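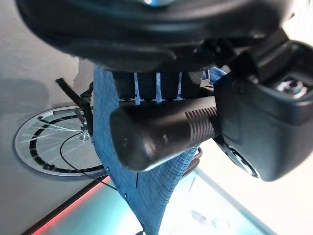
3 min read

Hello, and welcome to Lanorari! We're a small robotics research group based in Cladunton, and we spend our working days (and a fair few evenings) teaching robot arms to handle the sort of things you find beside a bed. Wheelchairs, mostly. We started out wanting to do a bit of everything - trays, curtains, door handles, the lot - and then somebody wheeled in a chair and we never really got past it.

I say "we" all through this page, but I should own up that I'm the one typing, so if it wanders off, blame me.

The question we care about is a fairly plain one. If a person shows a robot how to take hold of something, how much of that showing does the robot need, and from which viewpoint? Most groups collect demonstrations with a camera up high and another down by the gripper, feed the whole lot in together and hope the learning sorts it out. We did the same for our first project, Sampaio. It was fine on cups! It was dreadful on wheelchairs. A wheelchair is all thin tubes and spokes and soggy bits of fabric, and when the arm gets close, the high camera sees mostly arm.

So we changed tack and came up with Nesanier, our current method and the thing most people write to us about. The idea is that the robot learns when to trust which camera. From further back it leans on the wide view to work out where the chair is and which way it's facing, and as it comes in close it hands over to the wrist view bit by bit. There's no fixed switching point. The demonstrations decide it, and the handover comes at a different distance for a push handle than it does for a piece of seat cloth. I find that bit really lovely, and I will talk about it at parties if allowed.

Our practice space is laid out as a bedroom on a ward, with a proper hospital bed, a duvet and pillows, a bedside cabinet and a wheelchair with a blue denim-like seat parked between the two. It's a tight spot for an arm. The chair's handles stick out towards you, one of them over the bed rail, and the shadows go everywhere. We like it that way, as bedrooms people live in are tight too.
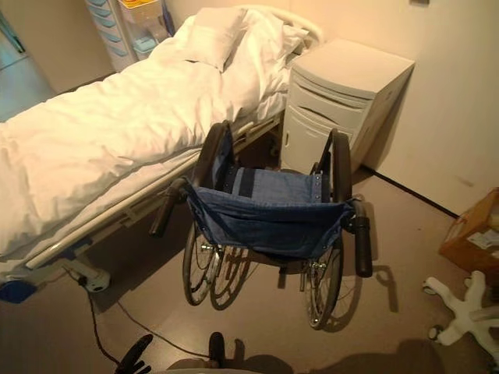
Our work: Learning from demonstration

For the main Nesanier study we recorded 1000 demonstrations over one long spring, finishing in April. Each one is a single short job: reach for a handle, take hold of a fold of cloth, ease the chair back a little. We held back 300 of them for testing and trained on the rest. Then we did the whole thing again with the handover taken out, so that both cameras counted the same all the way through, and compared the two.

The handover version did better on handles by a comfortable margin. On cloth it was closer than we'd hoped, and I'd rather say so here than have you find it in the appendix. Fabric gives and sags, and a grasp that looks fine from the wrist can have a lot less material in it than you'd think. We also had 13 runs where the method trusted the wrist camera far too early, and went confidently for the wrong bit of tube. Those are all written up in the report, with our best guesses as to why. The strongest guess is that ribbed rubber grips and dark metal tubing look much the same up close in poor light.

Handles are where we've put our time lately. A push grip is a nice simple shape, but it sits right up against the arm when you reach for it, and from the wrist you see a lot of black on black with a bit of blue beyond. 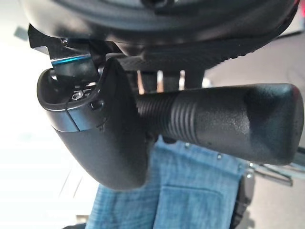 Wouldn't it be easier just to put a bright sticker on every handle and be done with it, one reader wrote in to ask, and would the robot even need two cameras then? Fair question, and we did try coloured tape in the Sampaio days. It helped with finding the handle and did very little for the last few centimetres, where you need to know how the fingers are sitting around it. It also meant a robot that could only cope with chairs we'd been at first with a roll of tape, and that felt like cheating.

Next on the list is the cloth problem, and after that, brakes. If you're a student looking for a project, or you work on a ward and have opinions about where wheelchairs get left, please do get in touch. We answer everything, though not always quickly, and the kettle's generally on.

Contact us | © Lanorari, Cladunton | Back to top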